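Slept badly, up before the alarm. Furnace clicking on and off all night. Toast, second coffee, out the door by seven and the car took three tries to start.

Roads not great. Salt truck ahead of me nearly the whole way, 40 minutes for a drive I used to do in half that. Called the dentist from the parking lot, nothing until September unless someone cancels. September! For a cleaning. Put me on the list, fine.

Soup for lunch, too salty. Wrote the check for the heating oil and tried not to look at it. Library books are overdue again, must rememeber tomorow. Finished the one about the lighthouse anyway, didn't like the ending. 481 pages and then he just gets on a boat.

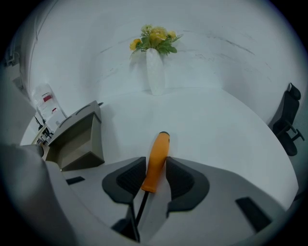
Ruvthorpe, January 25, 2021

Orange screwdriver. Kitchen cabinet door still hanging crooked, do it this week. Snow again after supper, big slow flakes. Shoveled the steps once and gave up. Bed early, socks on.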